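Cell Talk > Good Practice > Written rules for humanoid pick stations: what's on your sheet?

brovska_bench
Posted 5 Sep 2023

Okay, I've been wanting to start this thread since July! We run two-armed humanoids on tray handling at Tamura, and for the longest time our "rules" lived in people's heads. Now we have an actual one-page sheet taped up at the station and I love it more than a grown adult should love a sheet of paper. I'd like to compare notes with anyone doing similar work.

Ours, as it stands today:

Put the bin on flat cardboard, never straight on the carpet. Load parts on the lower shelf before anyone enables the arms. One tray in a hand at a time. No reaching across the arms for any reason, and that includes "I'll just straighten that one." Log every stop, even the silly ones.

The bin, a box in it and the black trays, the way the station looks on an ordinary run:

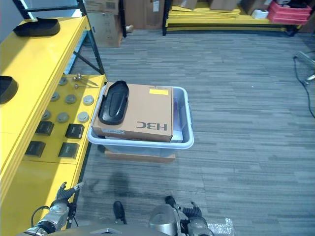
kettleblack
My issue with sheets like this is that they grow. Ours at the Jotard site started as five lines and ended up at four pages, and once it was four pages the operators stopped reading it. If I could keep only one rule it would be the no reaching one. Everything else is housekeeping. I'd put the housekeeping on a separate card and let people argue about it there.

brovska_bench
Fair, and I'm a little scared of the four-page future. But I don't think housekeeping is separate! A part in the wrong spot is exactly what tempts somebody to reach in. Keep the layout right and you remove most of the temptation.

shelfward
Agree with brovska. We went through our stop log over the summer, 3,914 cycles with 386 stops in it, and the biggest pile by far was "part not where expected." So the layout rule went to the top of our page, above the e-stop stuff, which caused a big fight.

kettleblack
It should have caused a big fight. E-stop goes first. I don't care what the log says, the log tells you what happens often and the top of the page is for what hurts people.

shelfward
We moved it back, for what it's worth. E-stop first, layout second.

undodska_nights
Hi all, second shift at Undodska. Question for brovska: do you have anything about cables? We had a run where a cable draped across the walkway and I wrote it up, and the answer I got was "it's not in the rules." So now I'm trying to get it in the rules, ha.

brovska_bench
Yes!! Cables are a whole section for us, and I'm glad you wrote it up. What we ask for is a look along both arms before enabling, shoulder to hand, and you say out loud "left clear, right clear." It felt goofy for the first week. Slack is allowed, since the arms need it to move, but a loop should never come down past the edge of the table when the hand is at the near tray. If it does, you stop and re-dress it. This is the kind of moment I mean, with the hand on the tray and the cable hanging below it: 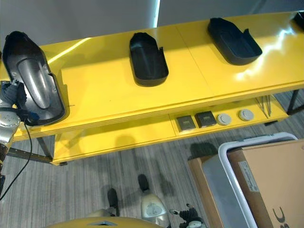
We also have a rule about who is allowed to re-dress. Anyone can call the stop, but only the person signed on as station lead touches the cable, and the arms are off the whole time, with the key in that person's pocket. We used to let whoever was closest fix it. Too many half-fixes. The sign-on sheet has a spot for the lead's initials at the start and again at handover, and if the second spot is blank the next shift doesn't run.

undodska_nights
Stealing "left clear, right clear" tonight. The key in the pocket too.

gripnerd
I'm going to push back on the one tray at a time rule. Two hands, two trays, why not? You're throwing away half the robot. We tested two-tray carries over 1,268 picks and I was happy with it.

shelfward
Happy with it how? Did you have a person inside the marked area during any of that?

gripnerd
No, cell was clear the whole time. Okay, I see where you're going.

shelfward
Right. With people working near it I want one hand free and one thing to watch. In an empty cell do what you like.

gripnerd
Then the rule should say that! "One tray at a time when the area is shared." Otherwise people like me will read it, decide it's silly and ignore it.

brovska_bench
That is a really good edit and I'm making it. Rules with the condition written in are so much easier to defend. Same goes for our bin rule, which I want to reword too. Right now it says "arms slow near the bin," and slow is meaningless. I'm thinking of splitting it into the reach to the bin and the placement over it. The placement is where I want the lower speed setting locked in by the lead before the run: 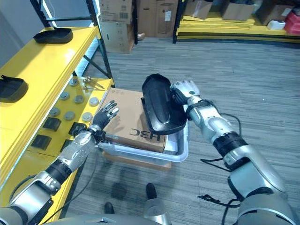
The reach can stay at the normal shared-area setting. Then the sheet would have 2 named speeds, written in the same words as on the pendant, so nobody has to translate. I'd also like a line that says a person checks the bin is seated before the first placement of each run. We do it already, it just isn't written down.

kettleblack
Count your lines. How long is the sheet now?

brovska_bench
Still one page! Slightly smaller font.

kettleblack
That's how it starts.

undodska_nights
Could you post the text once it's reworded? I have a meeting with our safety lead and I'd love to walk in with something from another shop.

brovska_bench
Will do, give me a few days to get it past everyone here. And please send back whatever your safety lead crosses out, I want to see that as much as the parts that survive.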